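About Kirkville Wardrobe Care

Kirkville Wardrobe Care is a household clothing service and training school. The company sorts, folds, packs and stores garments for private clients, and it teaches the same work to people who wish to do it well in their own homes or for pay. Its offices and classrooms are in Kirkville, and its seasonal storage rooms are in Gondal.

The company began as a storage business. Clients brought in their winter coats each April and collected them when the weather turned. Many of the garments arrived in poor condition for storage: coats rolled tightly into bags, sweaters on wire hangers, denim folded while damp at the seams. The staff spent much of each spring refolding what had been received. The folding course was first offered to storage clients as a courtesy, and within 2 seasons it had a waiting list of its own. Today the school and the storage service are run as equal parts of the company.

Our Work in the Home

Most home appointments take place in the bedroom. The bed is the largest flat surface in many homes, and our staff are trained to use it as the working table. The spread is smoothed before any garment is placed on it, pillows are moved to the head, and clothing is laid out by weight. Heavy fleece and denim are folded first and stacked to one side. Filled outerwear is left until there is open space in the middle, as it needs room to settle.

Clients are asked to be present for the first visit. We do not discard, donate or remove any article without the client's approval, and pockets are emptied in the client's presence. A written list of stored items is left in the home at the end of the appointment, with a copy held in Gondal.

A standard visit lasts 3 hours. Larger households may reserve a second visit at the time of booking. Staff bring their own tissue, cotton bags and labels – clients do not need to purchase supplies in advance, and we ask that they not buy storage boxes until the shelves have been measured.

Quilted and Filled Garments

Puffer jackets are the subject of more questions than any other item we handle. The stitched channels hold the filling in place, and a jacket that is pressed flat for months may lose some of its loft. Our method calls for few folds and light pressure. The jacket is laid on its back, the zipper is closed, and the sleeves are brought across the front. The hem is then turned up once toward the collar. The collar is left loose.
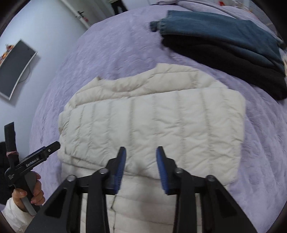 Light-colored jackets are checked at the cuffs and neckline before folding. Marks in these areas tend to darken in storage, and we advise that the garment be cleaned first, according to its care label. Jackets are never placed beneath denim or other heavy clothing on the shelf. Where shelf space is limited, we recommend a wide hanger and a breathable cover.

We do not offer vacuum packing for filled garments. Clients who prefer this method for travel are welcome to use it, and our staff will advise on how to restore the garment afterward.

The School

The school offers two programs. The Household Course is intended for the general public and consists of short evening classes, each given over to one category of clothing. Students bring garments from home and practice on full-size beds and on standard tables. No experience is required.

The Attendant Program prepares students for employment in private homes, hotels and residential care. It consists of 44 class hours, followed by supervised home appointments. Subjects include fabric identification, folding for shelves and drawers, packing for travel, seasonal storage, stain inspection and conduct in the client's home. Students are assessed on finished work and on the condition in which they leave the room. A bed must be returned to the state in which it was found, with the spread straight and the pillows in place.

Enrollment for the Attendant Program opens in April. Applicants should submit a completed form and attend an introductory class before a place is confirmed.

The Homine Method

Both programs follow the Homine method, a set of written folding standards developed by our teaching staff and named for the street on which the first classroom stood. The standards are arranged by fabric. A thick fleece jacket and a thin cotton one may have the same cut, yet they are folded differently and placed at different heights in the stack. The manual is revised when the teaching staff agree that a fold can be improved. Former students may request the current edition at no charge.

The manual includes a section on clothing for people with limited grip or reach. These folds have fewer steps and may be completed while seated at the side of the bed. Shelf risers and drawer dividers are covered in the appendix.

Storage at Gondal

The Gondal rooms are kept cool, dark and dry throughout the year. Garments are received clean, inspected on arrival and stored in cotton bags under the client's name. Cedar and scented products are not used in the shared rooms, out of consideration for clients with sensitivities. Items may be recalled at any time during the season – please allow two business days for delivery within Kirkville.

Noken Shelving

Noken is our line of adjustable closet shelving. It was designed for the Gondal rooms and later made available to clients who asked for the same arrangement at home. The shelves are shallow, so that a single stack may be reached without disturbing another behind it. Installation is arranged through the Kirkville office following a home visit.

Our Commitments

We treat every article of clothing as the client's property and every bedroom as a private room. Staff do not comment on the quantity, value or condition of a client's belongings except where the information is needed for their care. Employees are expected to arrive on time, to remove their shoes on request, and to report any damage the same day.

Instruction is provided in plain language and at a pace suited to the class. Students who miss a session may attend the same session in a later term without additional payment.

Contact and Visits

The Kirkville office is open on business days from 9 a.m. to 5 p.m. Visitors are welcome to observe an evening class by prior arrangement with the office. Inquiries regarding storage should include the type of garment and the expected length of storage. Inquiries regarding employment should be directed to the school, which maintains a list of open positions for graduates of the Attendant Program.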